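3. Preparation and assessment of the jellies

3.1 Fruit

All the redcurrants used in the main series were of the cultivar Etolora, picked in July from a single block of bushes at Nendenon. The block is on a light soil over gravel and is not irrigated. Pickers were asked to take whole strigs and to leave any on which the terminal berries were still pink. This gave a mixed lot in which most of the fruit was fully coloured and a small part was slightly under-ripe, as household recipes for redcurrant jelly commonly ask for. Fruit was carried in shallow trays, held overnight at 5 °C and sorted the next morning. Split and mouldy berries were discarded. The stalks were left on, and no attempt was made to correct for their weight.

A second lot, from mixed garden bushes of unknown cultivar at Vivinham, was used only for the practice boilings and for training the assessors. Results from it are not included in the tables. It was softer on arrival than the Nendenon fruit and gave a noticeably browner juice, and the assessors had to be reminded of this when they moved to the main series.

3.2 Extraction of the juice

The fruit was put in a wide pan with enough water to cover the base and warmed over a low flame until the berries had burst. It was pressed against the side of the pan with a wooden spoon but not mashed. The pulp was then tipped into a scalded cloth and left to drip overnight. Half of the cloths were left alone and the other half were squeezed by hand in the morning, and the two juices were kept apart from this point on. They are called drip juice and squeezed juice below.

Older recipe books are nearly unanimous that the bag must not be squeezed, on the grounds that the jelly will be cloudy. The instruction is rarely accompanied by any remark on yield or on set, and one purpose of the present work was to see whether squeezing altered anything other than appearance. Pectin was checked in each batch by the usual kitchen method of adding a spoonful of juice to methylated spirit and noting the clot. The clot was graded as firm, broken or absent by the same person throughout. This is a coarse test. It separates a juice that will set from one that will not, but it should not be read as a measure of pectin content.

3.3 Boiling and potting

Granulated sugar was warmed in a low oven and added to the hot juice. Two recipes were followed. In the full-sugar recipe the weight of sugar was equal to the weight of juice, and boiling was stopped when the refractometer read 68 °Brix. In the reduced recipe the sugar was cut by a quarter and boiling was continued to the same reading, so that the finished jellies differed in acidity and in boiling time more than in soluble solids. Readers should bear this in mind when comparing our findings with those of studies in which the reduced-sugar product is also lower in solids. The two are different foods and keep differently.

Scum was taken off once, at the end. Repeated skimming during the boil was tried with the Vivinham fruit and dropped, as it removed a good deal of jelly and made no difference that the assessors could see. The jelly was poured into warm jars down the inside of the glass, covered with a waxed disc and lidded at once. Jars were left undisturbed until cold and then moved to a dark cupboard. Filling took longer than expected in the reduced recipe, which began to set in the jug. In two batches the last jars had visible lumps and were left out of the assessment of texture, although they were kept for the storage test.

Each combination of juice and recipe was boiled on separate days and the order was drawn by lot. All boilings were done in the same pan and on the same burner. The time from the return to a full boil until the end point was noted to the nearest minute, together with the result of a cold-plate wrinkle test taken just before the pan was lifted off. The wrinkle test agreed with the refractometer in the full-sugar batches. In the reduced batches it was passed well before the reading had been reached, and a cook relying on the plate alone would have stopped sooner and obtained a softer and brighter jelly. We return to this in Section 5.

3.4 Assessment

Set was judged on turned-out jelly at room temperature. A jar was inverted on a flat white plate and the jelly was scored for how far it held its shape, whether it shed liquid and how it broke under the side of a teaspoon. Clarity was judged in the jar against a printed page. Colour was compared with a set of reference jars made from the same fruit at the start of the season.

The tasting panel had 9 members, all of whom ate redcurrant jelly at least occasionally and none of whom had taken part in the boiling. Each received 10 samples over the course of the work, coded with letters and served with plain boiled potato and a slice of cold roast lamb. Tasting preserves from the spoon alone was considered and rejected. Redcurrant jelly is eaten with meat far more often than by itself, and in the practice sessions the sharper jellies were marked down heavily on the spoon and favoured on the plate. Plain water was available throughout. Members did not confer until the sheets had been handed in.

The score sheet asked for sharpness, sweetness, fruit flavour and any cooked or caramelised note, each on a line marked only at its ends. A final line asked how willing the taster would be to serve the jelly to guests. The wording of this last question was suggested by Ásdís Steinarsdóttir, who had found in earlier work on crowberry preserves that tasters were reluctant to say they disliked a home-made product but would readily say they would keep it for themselves. A commercial jelly sold under the name La was included once as an unannounced sample. It was not intended as a standard of quality and is reported only to show how the panel used the scale.

Some limits of the procedure should be stated. The panel was small and its members knew one another. Cold lamb varies from slice to slice, and fat in particular softens the impression of acidity, so that a taster with a fatty slice may have judged a sharp jelly leniently. Slices were cut from the leg and trimmed, but the effect cannot have been removed altogether. The potato was included partly as a neutral carrier and scores given with it were recorded separately. Where the two sets disagree, the tables give both.

Scores were read off the lines with a ruler and entered by one person and checked by another. For each attribute the comparison of interest was between drip juice and squeezed juice within the same recipe. Comparisons between recipes are given for completeness, with the caution that boiling time differed as well as sugar. No attempt was made to combine the four attributes into a single figure. Members' written comments were kept with the sheets and are quoted where they bear on a difference in the scores. Comments on the meat were not analysed.

Jars for the storage test were opened at intervals through the winter and looked at for mould, for liquid on the surface and for darkening. An opened jar was not returned to the series. Any jar whose disc had not lain flat on the jelly was noted when it was opened, and its result was kept apart from the rest.

Figure 5. Table with a pale blue cloth in a leaf-and-fruit pattern; two empty clear plastic water bottles lie on their sides. A folding divider with woven panels stands behind.

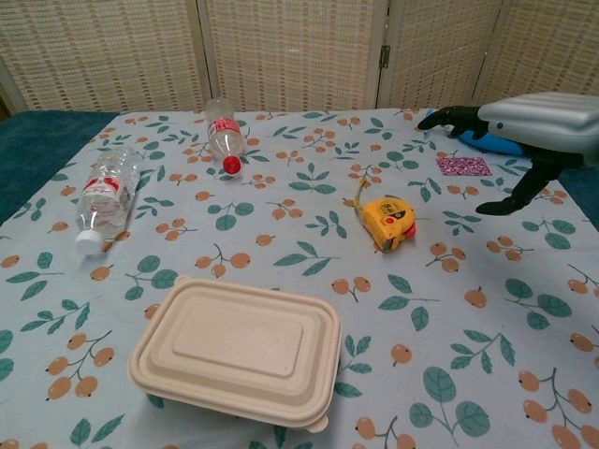

3.5 Departures from the plan

One batch of squeezed juice caught on the base of the pan and was thrown away. It was replaced with juice from the same pressing, which had by then stood in the refrigerator for an extra night. The clot in spirit was still firm and the batch has been treated as equivalent to the others. One tasting was moved to a Sunday at the request of the panel; the samples and the serving order were unchanged.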